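Handheld Gripper Equipment Plan: Progress Report to Gurley
Prepared by Malsha Majumder, Grerside site
November 18, 2019
3 min read

This report covers equipment purchasing and planning since September. Spending remains within the approved budget line. One purchase has been deferred and one quantity has changed.

Purchases. The site now has four complete gripper pairs in service. Finger pads and marker cards are treated as consumables and have been moved out of the capital line. Scissors, cardboard and other task materials are bought locally and charged to the same consumables line. 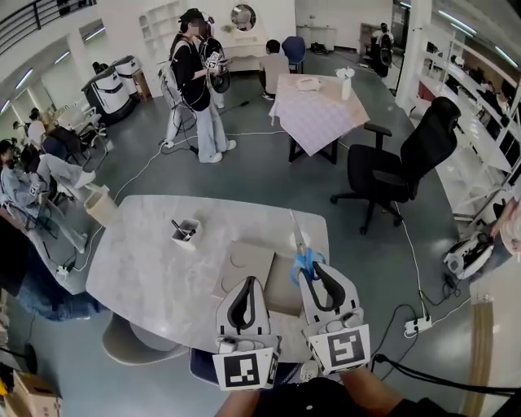
Cabling is the main item that was underestimated in the original plan. The first order allowed for one spare cable per pair. We request that this be raised to two. Nakajima has quoted a lead time of six weeks for the current connector, so the order should go in before year end.

Workstations. Tables and chairs were not budgeted separately, and existing furniture has been used wherever the height is suitable. No new furniture is requested this period. Power distribution on the main floor will need review before any further stations are added, and the electrical estimate is not yet in hand.
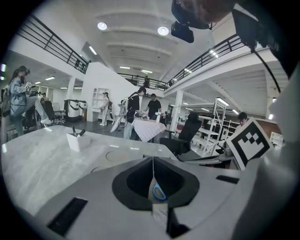

The Cavum storage server has been deferred to the next period. Local drives are adequate at the present recording volume, but they will not support a larger number of pairs. The quote is valid for the rest of the budget year and includes installation. A decision is needed before the next order of grippers, as the two items share a delivery slot.

Marker cards are to be replaced as sets. Mixed sets complicated calibration in September, and the parts list now carries a single card revision. Older stock has been written off at no material cost.

Open items for Gurley:
- approval of the revised cable quantity
- confirmation that the server funds can be carried forward
- a cost code for the electrical review

The updated parts list and both quotes are attached separately.

Related items
Grerside Equipment Plan: Original Budget Request
Nakajima Cable and Connector Quote
Cavum Storage Options: Cost Comparison
Consumables Tracking, September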